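Tasting and Talking About Wine
Handout for session 4: Serving, temperature and what goes on the table
Tutor: Divina Aquino

Before we start, a quick word about glasses. Please bring two of your own if you can, ideally the same shape as each other, because it makes comparing so much easier. Any plain glass that narrows a little towards the top will do nicely. Mine came from a charity shop and I'm terribly fond of them!

What we covered last time

We talked about sweetness and acidity, and how one can hide behind the other. If you remember the second white we poured, the Magbanua, most of the room called it bone dry and were rather surprised when I read out the back label. Do look over your notes on that one, as we'll come back to it when we get to pudding wines. We also agreed (more or less) that plain still water and a bit of dull white bread are the best things to have between wines. Bring a bottle of water with you, whichever sort you like to drink.

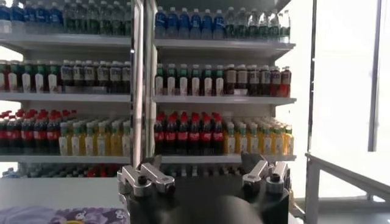 Temperature

Most of us at home drink our whites too cold and our reds too warm. A fridge is colder than most white wines care for, and a very cold wine keeps its smells to itself, so you pay for a lovely bottle and taste mainly chill. Take a fuller white, an oaked Chardonnay say, out of the fridge 15 minutes before you mean to pour it. Light, sharp whites can come straight out and will warm up in the glass while you chat.

"Room temperature" for reds is an old phrase from the days of draughty dining rooms, and a modern sitting room in December with the heating on is another matter altogether. A red that has stood near a radiator can taste soupy and a bit hot at the back of the throat. Pop it somewhere cool for a little while, the hall or the back step if it's dry out, and taste it again. Light reds such as Gamay can even go in the fridge for a short spell. Try it at home with one bottle and two glasses, one chilled and one not, and write down what you notice before you talk to anybody about it.

Sparkling wine wants to be properly cold, partly for flavour and partly so that the cork behaves itself. Keep your thumb on it the whole time, please, and turn the bottle, holding the cork still.
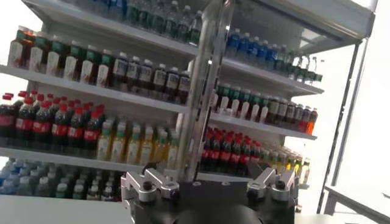 A bucket with half ice and half water chills a bottle much faster than ice by itself, and a good handful of salt in the water speeds it up again. I did this for years without the water and wondered why my guests were always waiting.

How much to pour

For tasting we pour small. You need enough to swirl, sniff and have two decent sips, and then a drop left over to go back to once the glass has been standing. Spitting is perfectly good manners in this class and there will be cups for it. If you are driving, spit everything or just smell the wines and join in the talk, which is still a very pleasant evening.

Words for this session

Body: how heavy the wine feels in your mouth. Think of skimmed milk against full cream.
Finish: how long the taste stays once you have swallowed or spat.
Closed: not giving much smell, often from being too cold or too young.
Flabby: short of acidity, so the wine feels dull and wide.

To do before session 5

Open one white at home, anything you like, and taste it straight from the fridge, then again later on when it has lost its chill. Three lines of notes for each tasting is plenty. Have a think as well about one meal you cook often, and what you would put beside it. We'll be starting with the Grurness, a crisp white, and some salty cheese, so go easy on your supper beforehand.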